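Notebook - January, 7:40 a.m., coffee in hand

Market prep! The Flunora winter market gave us a corner spot by the door, and I couldn't be happier with it. We sold 13 hoops last time, and the kids' table ran out of tape before lunch, so I'm bringing the big box of rolls (504 in it now, all widths, sorted by color last night).

Jacobus Pretorius tried the new wrap, glitter under a strip of gaffer, and spun it for a good ten minutes. He loves it. So do I - the grip is so much better on bare hands!
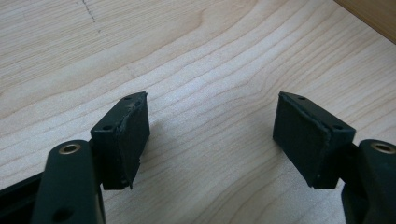

Still to sort out is the connector on the larger size. The Stiler ones click a little when the hoop turns fast, and the Valentini ones are quiet but a pain to push in. I'll dip the tubing ends in hot water first and try both again tonight.

Order no. 2295 from Skustov is short 2 coils of the blue tubing. Emailed them. If it doesn't show up we'll push the purple, and people always go for purple anyway.

Bring: heat gun, spare blades, the long mirror, change for the cash box.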